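Nunutside Catering Kitchen: Progress Report for May
Prepared by Frøydis Sandberg for Leonardo Sorrentino, 6/1/23
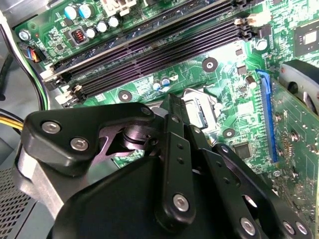
Bookings and events

We catered 22 events in May. Most were office lunches in Bostton, plus three weddings and a retirement dinner in Tistton. The largest wedding ran long because the hall gave us the side entrance only, and plates went out late for the second course. The couple was refunded the service fee for that hour.

Bookings for the summer stand at 42. Saturdays are full through the end of the season, so we are now offering Friday evenings at the lower weekday rate.

Menus

The new cold buffet went on the price list and sold well. The salmon plate did not, and we have dropped it. Vik still supplies our bread and rolls. Their price per tray went up by 3 percent, and we have not passed this on to clients yet.

Staff and training

Two servers left and one cook joined. All kitchen staff now hold a current food safety card. We still need a second driver for weekend deliveries.

Spending

We have used 27 percent of the grant. The main costs were the insulated carriers, the second prep table and van rental. The dishwasher quote came in over budget, so I have asked for another one.

Next month

Hire the driver. Settle the dishwasher order. Send out tasting invitations to the Tistton offices that asked for them. I will need your approval on the van lease before we sign, and the papers are in the shared folder.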